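Re: [workshop-talk] Chores and machines, again
Tue 11 March

> We looked at a two-arm setup for the packing bench at Jandside in
> December. The salesman said it would clear the bench overnight.
> Has anyone got one doing real work yet, or is it all still
> demonstrations? My wife wants to know when it can put the cups
> away.

We've had a pair of arms at Bemurer since before Christmas, so I can answer some of this.

On the shop floor, yes, if the job is narrow. Ours puts spacers into trays. Over 500 tries it got 440 right with no one touching it. The rest were mostly drops, and a few where it closed on nothing and carried on as if it had the part. A person does the same job faster and doesn't need the tray squared up first.

Household things are a good deal worse. Drawers are hard because the pull has to be straight. Cups are all right until you swap in a different cup. Anything long and thin that both arms have to hold is slow, as each arm has to give way to the other. The Modeck software helps with that part but you still have to show it the job over and over. We did 221 runs by hand for one task and would have liked more. 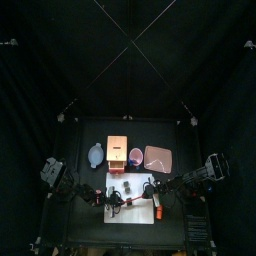 Lighting matters more than I expected. Move the bench nearer a window and the numbers drop. Black cloth round the sides is cheap and worth doing before you spend money on anything else.

For a packing bench I would ask Dimitriou for a trial on your own boxes, mixed sizes, and count the failures yourself. If they only want to run it on theirs, leave it a year.

As for putting the cups away, not yet.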